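Do you need a matching kitchen set?

Posted 26th March

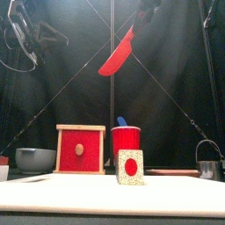 The case for red

My sister-in-law has moved to a small place in Stollton, and everyone keeps telling her to pick a color for the kitchen. She picked red. Red cup, red plastic knife, a little wooden box with a speckled red front and a round knob. I was asked for an opinion, and I'm afraid I gave one.

I don't believe in matching. A red plastic cup with a white rim is a party cup, and it will hold utensils just fine – a blue handle sticking out of it bothers me not at all. But I've read three articles this month claiming that one color "calms" a counter, and I'd like to know whose counter they were looking at. Mine is calm when I've put things away.

What I'd keep

The box, probably. I like light wood and I like a knob you can get hold of. Whether it earns its space is another matter. Araba Owusu swears by small boxes for tea bags and rubber bands, and I've seen her kitchen, where you open four of them to find one rubber band.

The knife I'm less sure of. I had a plastic one from a shop in Jostport and it was all right on cake and hopeless on a tomato. Over 20 dollars for the set, too.

She's going ahead with red anyway, and has her eye on a dish rack. I said I'd wait until July and see what's still out on the counter.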